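Home Projects Reports Downloads Contact

Patchwork Blocks and How People Judge the Size of a Small Space

Student project report, Interior Materials course
20 Feb 2024

1. Background

Our group was asked to pick one surface treatment and find out how it changes the way people read a room. We chose large-block patchwork textiles, the kind sold as carpet tile or wall fabric with wide rectangles of color and thin stripes inside each one. These patterns are common in offices and hotel corridors. Most of the advice we found in supplier leaflets said that a big pattern makes a small room feel smaller. None of the leaflets said where that idea came from, so we decided to test it.

2. Question

Does a large-block pattern on the walls make people guess a smaller floor area than a plain wall does? We also wanted to know if the direction of the stripes matters, as most people have heard that vertical stripes make a wall look taller.

3. Method

We used the practice rooms in the Keogh building. They all have the same floor plan, the same ceiling height and the same lights. We set up 4 of them in October:

Room A - plain cream wall fabric
Room B - patchwork blocks with mostly vertical lines
Room C - patchwork blocks with mostly horizontal lines
Room D - patchwork blocks, mixed directions

The fabric for Rooms B, C and D came from the Plidarel range. The plain fabric was leftover stock from an earlier class. We pinned it to battens, which took much longer than planned. The fabric stretched when we pulled it tight and the block edges stopped lining up at the corners. After the first try we took Room B down and hung it again.

Each visitor stood at a mark by the door for 30 seconds and then went out to the hallway and wrote down a guess for the length, width and height of the room. Visitors saw only one room each, so they could not compare. We collected 963 single guesses. Some sheets had a missing number or mixed feet and meters, and these were dropped. That left 549 guesses we could use. This is a bigger loss than we wanted and it was our own mistake. The first version of the sheet did not print the unit next to the box.

4. Pattern and corners

Before hanging anything we looked at how block patterns behave where two walls meet. On a flat sample a block is just a rectangle. Once it is on a side wall and seen from above or from one end, the bands look slanted, and the eye tends to use them to judge depth. A mixed layout makes this harder to predict. Two neighboring blocks can have lines going different ways, and one may seem to lead into the corner while the other stops short of it.
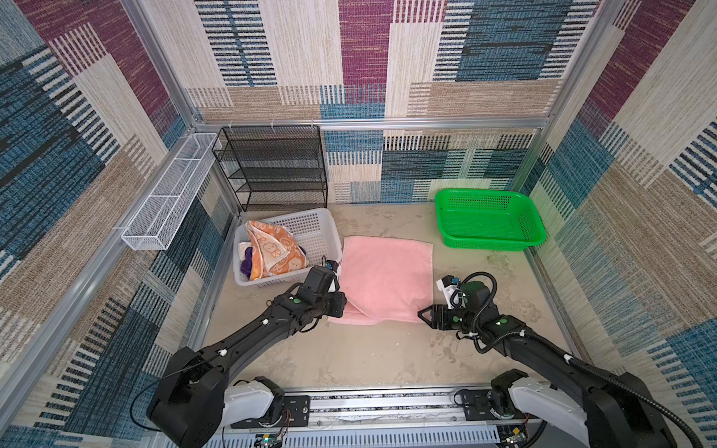
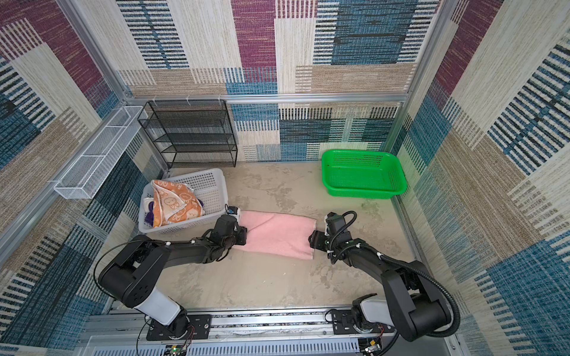 Figure 1 (both views). Striped block pattern in purple, blue and beige on three sides of an enclosure.

5. Results

Guesses for floor area in Room B and Room A were close to each other. Room C was guessed a little wider than the plain room. Room D had the widest spread, with some very low guesses and some very high ones, and its middle value was near that of Room A. We did not find support for the claim that large blocks make a room feel smaller.

Height was different. Visitors to Room B guessed a higher ceiling than visitors to Room C. The gap was small but it showed up in both weeks of testing.

We left a space on the sheet for comments. For the patchwork rooms the most common word was "busy". Several people wrote that the purple blocks seemed closer than the beige ones. We had not planned to test color and can't say more about it from this data.

6. Problems

The battens made the fabric stand away from the wall, so the patchwork rooms had a slightly smaller floor than the plan says. We used battens in Room A too, so this should be the same for all rooms. Room C is next to the stairwell and was noisier. The door mark in Room D was moved by cleaning staff once and we put it back by measuring from the frame.

7. Costs

Fabric was the largest cost. Altano lent us the staple guns and the long level. Pins, tape and printing came out of the course budget. The Suridwood battens were returned to the workshop after the test and can be used again.

8. Next steps

A second group could repeat the test with one color only, so that stripe direction is the only change between rooms. The answer sheet should be fixed first. Our sheet, the raw guesses and the room plans are in the course folder under Downloads.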